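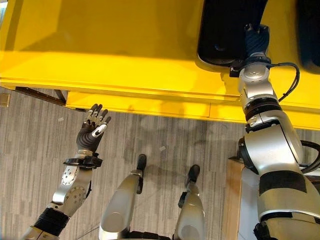 Aug 21, 2026

Rolleo notebook, the barge business again

Right, so I've finally got the barge over the weir on Tidon with all the cargo still on it, and I'm writing it down before I forget what I did (last time I left it a week and had to work the whole thing out again from scratch, very annoying).

Quick recap for Peter, who's been off playing other things since July. Tidon is the flooded quarry map, and the barge is meant to stay in the top basin. There's an invisible wall across the weir that only checks the barge's nose. If the nose touches it you get shoved back with a sort of rubbery bounce. Go in backwards and the wall doesn't care at all! We knew that much already. The trouble was always the drop on the other side, because the barge lands flat, the game decides that's a crash, and every crate goes pop.

What I did this time was park the Han (the little crane truck) on the ledge under the weir first, facing the cliff, with the arm up as high as it goes. Then I reversed the barge over dead slow. It tips, the back end catches on the arm, and it slides down the crane like a kid down a banister. No crash sound, no damage, 17 crates still aboard. I made a noise that brought my neighbour to the door.

Getting the Han down to the ledge is the fiddly part. I take the goat path on the left side, handbrake on the whole way, and let it creep. If it starts to roll you may as well reload. Save in slot 3 once it's parked, NOT slot 1, I've overwritten my good save once already and I'm still cross about it.

Tried it 30 times in all this evening. The first lot were hopeless as I had the arm angled outwards and the barge just knocked the truck into the water. Once I turned the truck round it started working more often than not. When it fails now it's nearly always me being heavy on the throttle.

Things I don't understand:

The damage number. The barge is supposed to have 4,000 health and after the slide it still reads 4,000, but the paint is all scraped. So is the scraping just for show? Or does it only count hits above some speed? I lean towards the speed idea but haven't tested it properly.

The crates float if you nudge one off in the lower basin, and sink if you do the same thing up top. Same crates. No clue.

Peter Malý reckons you can do it without the Han by loading all the cargo at one end so the barge goes over nose-up. I had a couple of goes and it just rolled over like a dead fish, but he says he was using the Custex mod, which changes the weights, so we might not be comparing the same barge. Peter, can you try it with Custex switched off and write what you get underneath?

Next: see if the barge will fit through the drain tunnel at the far end of the lower basin. It looks too wide by a whisker, but then so did the weir. Also want to try the same slide with the tug, if I can get the stupid thing to reverse in a straight line.

Controller needs charging. Stopping there for tonight.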